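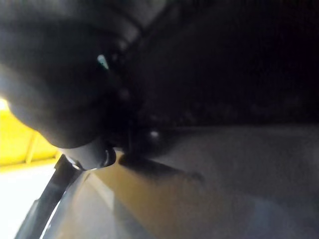
Lohnt sich die Altstadt von Mihăilă auch ohne Auto? Am besten sogar nur so, denn die Gassen hinter dem Markt sind für Wagen gesperrt, und der Bus hält direkt am Brunnen.

**Zwei Nächte in Mihăilă**

Ankunft mittags, Koffer noch in der Hand. Am Busbahnhof wartet Lăcrămioara Ghiță, Stadtführerin, festes Schuhwerk, schneller Schritt. Erst der Brunnen. Dann alles andere.

Der Brunnen also. Eine Gans aus Bronze, Schnabel offen, Hals nach Osten. Die Sage dazu kennt hier jedes Kind: Die Gans soll die Stadt vor dem Hochwasser gewarnt haben, drei Nächte lang Geschrei, in der vierten kam der Fluss. Ob das Tier je in Mihăilă war? Ghiță lacht. »In der ältesten Fassung kommt die Stadt gar nicht vor. Da ist es ein Dorf flussaufwärts.« Das Dorf hat bis heute kein Denkmal und ist deswegen etwas beleidigt.

Weiter, bergauf. 953 Stufen bis zur Kapelle, wer will, zählt mit. Oben Wind, eine Bank, ein Kiosk mit zu süßem Kaffee. Blick über die Dächer bis zur alten Gerberei, in der heute das Hotel Callodel sitzt. Dicke Mauern, knarrende Flure, Frühstück bis zehn. Zimmer zum Hof nehmen! Vorne fährt ab sechs der Lieferverkehr.

Abends dann ins Pulto. Acht Tische, keine Karte, Wirt Liviu Lungu sagt an, was es gibt. Bei uns: Bohnensuppe im Brotlaib, danach Forelle. Bezahlt wird bar. Reservieren geht nur telefonisch und auch dann nur, wenn jemand abhebt.

Zweiter Tag, Regen. Gut fürs Sagenmuseum, fünf kleine Räume, Beschriftung nur zum Teil übersetzt. Emanuel Cozma an der Kasse verleiht ein Heft mit den Texten auf Deutsch, man muss aber danach fragen. Schönster Raum ist der letzte, mit den Holzschnitten zur Gänsesage. Die Gans sieht auf jedem Blatt anders aus, einmal eher wie ein Schwan.

Nachmittags trocken, also doch noch runter an den Fluss. Der Uferweg ist seit April wieder durchgehend offen, nur an der Mühle muss man kurz auf die Strasse ausweichen. Wer länger bleibt, nimmt den Bus nach Kastatora, zwei Abfahrten am Tag, die späte fällt sonntags aus. Wir haben die frühe verpasst und dann eben nochmal Kaffe am Brunnen getrunken.

**Schlafen:** Hotel Callodel, alte Gerberei, Hofseite verlangen
**Essen:** Pulto, hinter dem Markt, montags zu
**Ansehen:** Gänsebrunnen, Kapelle, Sagenmuseum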